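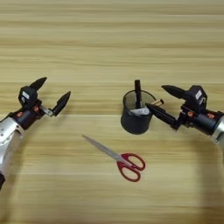
Abschnitt 5: Beschaffung und Budget

Stand: Oktober
Von Peadar Mac Suibhne, Usuga

Vor dem Auspacken kommt das Bezahlen, und davor eigentlich das Rechnen.

1. Aufgabe festlegen. Schreiben Sie in einem Satz auf, was die Arme tun sollen. »Stifte und Schere in den Stifthalter räumen« ist ein brauchbarer Satz. »Büro automatisieren« ist ein Antrag auf Fördermittel.

2. Arme zählen. Viele Tischaufgaben gehen mit einem Arm. Erst wenn einer den Halter festhalten und der andere einstecken soll, brauchen Sie das Paar. Der Preis verdoppelt sich, der Platzbedarf gefühlt auch.

3. Greifer auswählen. Zwei spitz zulaufende Finger reichen für Stifte. Flach liegende Scheren vorher mit einem Leihgerät testen; Claminier verleiht für 6 Wochen.

Hinweis: Ersatzfinger gleich mitbestellen. Ein Satz kostet 108 Euro, einzeln nachbestellt kommt der Versand dazu und die Laune des Einkaufs.

4. Nebenkosten eintragen. Halterungen, Netzteile, Not-Halt und Schulung ergeben bei einem Jovitia-Doppelplatz etwa 2.316 Euro. Diese Zeile fehlt in fast jedem Antrag, den ich bisher gesehen habe, meine eigenen eingeschlossen.

5. Tisch prüfen. Er muss beide Arme tragen und darf nicht wackeln.

ACHTUNG: Keine Bestellung ohne Risikobeurteilung. Der Arbeitsbereich beider Arme muss vorher feststehen.

6. Formular an Pádraig Nic Aodha schicken. Rückfragen kommen, meist zu Zeile 4.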